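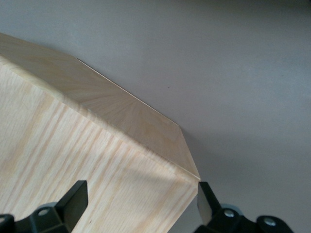

How Does a Robot Hand Know Where to Close?

When you pick up an eraser, you do not think about your fingers. They open, they go around the eraser, and they stop when they feel it. A robot has to be told all of these steps.

In the after-school robot club in Stosadley, children from grade 6 work on this problem. Their project is called Pitetari. They want the robot to move wooden blocks and, later in the year, to open a cabinet door.

The hand of the robot is called a gripper. It has two fingers, and the fingers can only come together or go apart. Near the fingers there is a small camera. It travels with the hand, so it sees what is near the hand.

A block is a good first thing to practice with, as it has flat sides. The club tries each new program 30 times and writes the results in a notebook. If the fingers close too early, they push the block away. Then the children change one number in the program and try again.

A door handle is more difficult. The hand must turn until its fingers fit on the two sides of the bar. After that the arm must pull, and a door moves in a curve, not in a straight line!

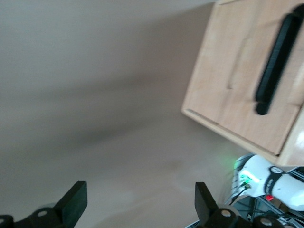
The cabinet has a thick black handle. The white arm with the green light is at the lower right.

Would you like to try it at home? Use only your thumb and one finger, and close one eye. Now pick up a small block. Next, try to open a cabinet door in the same way. Which one was harder for you?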